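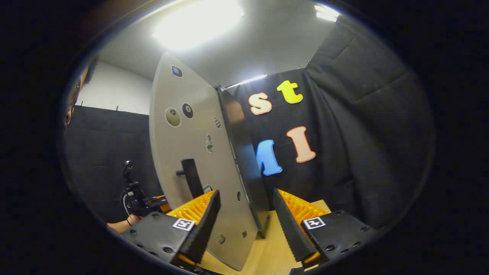
Relatório de andamento da carteira de crédito imobiliário comercial
Destinatária: Áine Nic Giolla, direção de investimentos
Preparado por: Haoran Tan, equipe de originação e acompanhamento
Data: 25 de fevereiro

Prezada Áine,

Apresento o relatório sobre a carteira de empréstimos com garantia hipotecária comercial, conforme o formato que combinamos em outubro. Peço desculpa se em alguns pontos o texto fica longo; preferi explicar bem as operações que ainda têm pendência e ser breve com as que correm normalmente.

1. Situação geral

A carteira tem hoje 16 operações ativas. Todas pagaram juros e amortização dentro do prazo contratual neste período. Quatro operações foram aprovadas desde o relatório anterior, e dessas quatro três já tiveram o desembolso completo. A quarta, do edifício Wondetti, espera ainda o registro da garantia no cartório de imóveis, e trato dela no item 3.

O saldo devedor médio por metro quadrado de área locável financiada está em 2788 reais. Este valor é calculado sobre a área que consta nas matrículas, e não sobre a área comercial que os proprietários usam nos anúncios. Faço a observação porque na última reunião houve uma confusão entre as duas medidas, e a culpa foi em parte minha, que não escrevi a base de cálculo na tabela.

A composição por tipo de imóvel mudou pouco. Continuamos com mais peso em galpões logísticos e em lojas de bairro com supermercado como inquilino principal. Em escritórios fizemos somente uma operação nova, com relação entre empréstimo e valor do imóvel bem abaixo do limite da política. Não recebemos neste período nenhuma proposta de hotel que merecesse análise completa.

2. Operações em acompanhamento normal

Centro logístico Ona. O inquilino principal renovou o contrato de locação e aceitou o índice de reajuste proposto pelo proprietário. Recebemos a cópia assinada e o nosso jurídico confirmou que a cessão fiduciária dos aluguéis continua válida para o contrato renovado. A apólice de seguro patrimonial foi endossada com a nossa cláusula de beneficiário. Não tenho mais nada a pedir a este devedor até a próxima vistoria.

Galerias Hoso. A ocupação está estável, mas duas lojas do piso inferior mudaram de inquilino e os contratos novos são mais curtos do que os antigos. Isto não fere nenhuma obrigação do empréstimo. Porém a concentração de vencimentos num mesmo ano aumentou, e gostaria de acompanhar com mais frequência. Pedi ao proprietário que nos mande o quadro de locações a cada trimestre em vez de a cada semestre, e ele concordou por escrito.

As demais operações desta categoria não tiveram evento que deva ser relatado. As fichas individuais estão na pasta compartilhada, já atualizadas, com os demonstrativos financeiros dos devedores e os comprovantes de pagamento do imposto predial.

3. Operações com pendência

Edifício Wondetti. O cartório devolveu a escritura com uma nota de exigência: a descrição da vaga de carga e descarga não coincidia com a convenção do condomínio. O vendedor já assinou o aditivo e o documento foi protocolado outra vez. O desembolso só será feito depois do registro, como determina a carta de aprovação. O devedor perguntou se seria possível um adiantamento parcial com garantia pessoal dos sócios. Respondi que não, e penso que a resposta foi bem recebida, embora o corretor tenha insistido um pouco.

Esta demora tem um custo para nós, pois os recursos ficam aplicados em títulos de prazo curto com rendimento menor do que a taxa do empréstimo. A carta de aprovação prevê uma comissão de compromisso, que o devedor está pagando, mas ela não cobre a diferença inteira. Sugiro que nas próximas cartas a comissão suba depois do segundo mês. A redação desta cláusula está com o jurídico.

Parque Empresarial Joseph. O índice de cobertura do serviço da dívida caiu, embora ainda esteja acima do mínimo do contrato. A causa é conhecida: um inquilino devolveu um andar e o proprietário deu carência de aluguel ao substituto. A carência termina em 11 meses. Até lá, o proprietário mantém na conta de reserva um valor equivalente aos aluguéis que deixam de entrar, e nós temos a conta bloqueada em nosso favor. Visitei o imóvel com o avaliador e conversei com o administrador predial, que me pareceu competente e não escondeu os problemas do sistema de ar-condicionado. A substituição dos equipamentos está no orçamento deste ano do condomínio.

Classifiquei esta operação como "atenção" na nossa escala interna. Não proponho provisão adicional neste momento. Se a reserva for usada para outra finalidade, ou se o novo inquilino atrasar o início do pagamento, voltarei ao assunto antes do próximo relatório.

4. Originação

Os correspondentes continuam a trazer propostas em bom número, mas a qualidade é desigual. Vejo mais pedidos de prazo longo com amortização só nos últimos anos, e também mais pedidos para substituir a garantia durante a vida do empréstimo. O primeiro tipo pode servir para nós, dado o perfil dos nossos passivos de previdência, desde que o valor de entrada seja conservador. O segundo tipo eu recusaria quase sempre, pelo trabalho que dá refazer a avaliação e o registro.

A concorrência dos bancos aumentou nos prazos curtos. Perdemos uma operação de galpão por diferença de taxa, e não acho que devíamos ter acompanhado. Nos prazos mais longos a nossa posição ainda é boa, porque poucos credores aceitam fixar o spread por todo o período.

5. Trabalho interno

A migração dos dossiês para o sistema novo está feita na parte dos contratos e das garantias. Falta a parte das avaliações antigas, que foram digitalizadas sem padrão de nome e precisam ser conferidas uma a uma. Conto terminar antes da visita da auditoria. A colega que fazia este trabalho passou para a área de sinistros, e a vaga dela ainda não foi aberta.

Revisamos também o modelo de laudo que pedimos aos avaliadores. O novo modelo exige que o avaliador mostre as comparações usadas e explique os ajustes por escrito. Dois escritórios reclamaram do tempo adicional. Mantive a exigência e aceitei prolongar o prazo de entrega em alguns dias.

6. O que peço à direção

Peço a sua autorização para contratar um segundo escritório de vistoria na região sul, dentro do orçamento já aprovado. O atual atende bem, mas a agenda dele atrasou a visita às Galerias Hoso e não quero depender de um só fornecedor.

Peço também uma decisão sobre o limite por grupo econômico. O proprietário do Centro logístico Ona apresentou um pedido para outro galpão e, somando as duas operações, ficaríamos muito perto do limite atual. Preparei uma nota separada com as duas alternativas, manter o limite e oferecer um valor menor ou abrir uma exceção com garantia cruzada. A minha preferência é a primeira. O devedor espera uma resposta nossa até o fim do próximo mês.

Fico à disposição para esclarecer qualquer ponto por telefone ou na reunião mensal.

Atenciosamente,
Haoran Tan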